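Cardboard grade for long-term shelf storage: is double wall worth it?

konrad_g
Konrad Gajewski, small parts archive, mostly paper and some glass negatives
I am replacing the cartons in our back store and need to settle on a board grade before the January order. Current stock is a mix of Pawlak single wall, C flute, and a few older Telimex cartons of unknown spec. We have 103 cartons on static shelving, stacked 4 high, no pallets. Fill weight varies but the heavy ones are close to 53 lb.

The Pawlak cartons are bowing on the bottom tier. No failures so far. Supplier wants me to go to double wall across the board, which nearly doubles the unit price. Is anyone running single wall at this kind of load for more than a few years?

flute_and_liner
What is the humidity in the store? Box compression figures are measured in conditioned air. Board at high humidity can lose half its strength or more, and a static load over months takes off a good part of what is left. The number printed on the bottom flap is a starting point only.

Also check whether that stamp is edge crush or burst. People mix them up. Burst tells you how the panel resists puncture and rupture. Edge crush is the one that relates to stacking.

konrad_g
Stamp says edge crush on the Pawlak, nothing on the Telimex. Humidity is not logged. It is a ground floor room with one outside wall.

Stisby_Eyvindur
Log it before you buy anything. A cheap sensor on the bottom shelf for a month will tell you more than the supplier will.

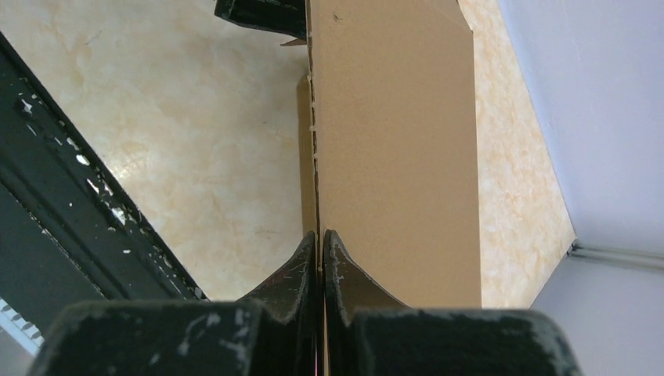 Flute direction is the other thing to check before blaming the grade. It has to run vertically in the side walls or the column strength is gone, and I have seen short-run cartons die cut the wrong way to save sheet. Look at the raw edge of a loose piece, like the thin rough one down the left of the face in my photo, and follow any groove you find with a fingernail. The face itself tells you very little. A scuff like the small dark one near the top there is cosmetic as far as I am concerned. A crease running across a side panel is a different matter and I would retire that carton.

Eyvindur Fogh

boxroom53
Disagree slightly on scuffs. A scuff on the outer liner is harmless only if the liner is still bonded underneath. Press it with a thumb. If it gives more than the area next to it, the flute is crushed there. On a side wall near a corner that matters, as the corners carry most of the load.

Stisby_Eyvindur
Agreed on corners. On the middle of a panel I still would not care.

flute_and_liner
To the original question: double wall for everything is overkill. Put double wall on the bottom two tiers and keep single wall above. The top carton carries nothing but its own lid.

boxroom53
That works until somebody reshelves them. We tried mixed grades and within a year the cartons were in any order. If you mix, they need to be different colors or have the tier written on the end panel.

konrad_g
We reshelve a lot, so that is a fair point. Could I drop the stack height instead? There is room for an extra shelf on most bays.

flute_and_liner
Yes, and it is the better fix. Two high instead of 4 high cuts the load on the bottom carton to a third. Price the shelves against the board.

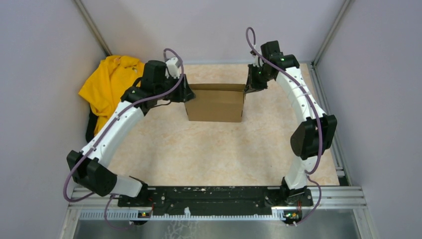

Closed carton on the mat, flaps down.

flute_and_liner
When you test, close it the way you close it in use. A carton with the flaps open or overlapped will read differently from one that is taped, and the comparison is useless. We use water jugs on a flat board, leave it overnight, and measure the bulge at mid panel.

giltton_user
We bought some 3,000 Giltton double wall cartons over the years for parts storage. No complaints on strength. The complaint is the lid fit - the thicker board makes the inside dimensions smaller than the old single wall ones, and our standard folders no longer went in flat. Ask for inside dimensions in writing.

Stisby_Eyvindur
Seconded. Outside dimensions too if the shelf depth is tight.

For paper and negatives you should also be asking about acid and lignin content before strength. Ordinary brown board is fine as an outer. It should not touch the contents.

konrad_g
The negatives are in archival inner boxes already. The paper is in folders directly in the carton, so that needs looking at.

Plan for now: sensor on the bottom shelf, check flute direction on both makes, price the extra shelves. I will hold the double wall order until I have a month of readings.

boxroom53
Put a second sensor by the outside wall. Ours read quite differently from the one in the middle of the room.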